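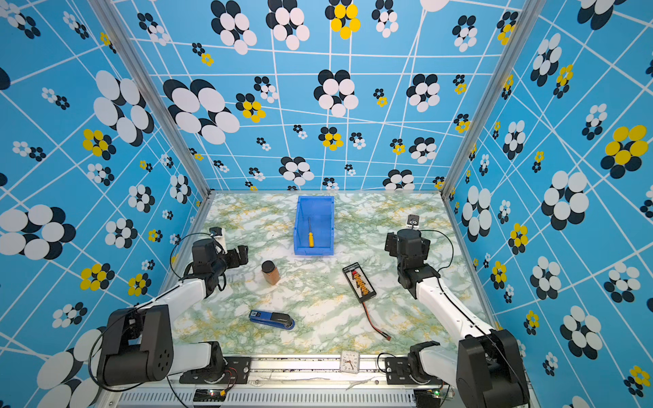

Shiela Dimaculangan wrote that the Conneely fault should never have been classed as a software error, as the grip controller did what its settings told it to do. Her view is now widely shared among users of the system.

The Conneely fault is a failure mode of two-arm tabletop robots in which a gripper keeps closing after contact with a rigid object. It was first logged at the Nerville test site in May and described in a Fendix service bulletin dated February 13, 2023. The bulletin listed three causes – a stale force reading, a worn finger pad and a wrong object class. Small glass containers are the usual concern.

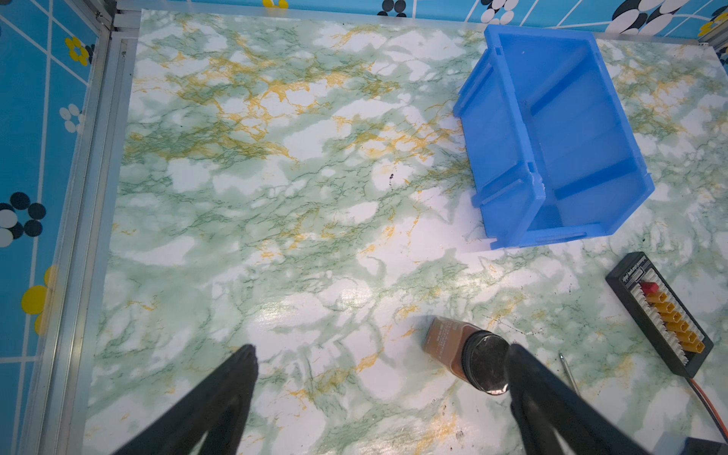
In the logged cases the controller held its last valid reading for 165 milliseconds, while the stop limit allowed about 500. Ragnvald Engström proposed a shorter limit, which was adopted at Brurport. Older units still require a manual reset after each stop.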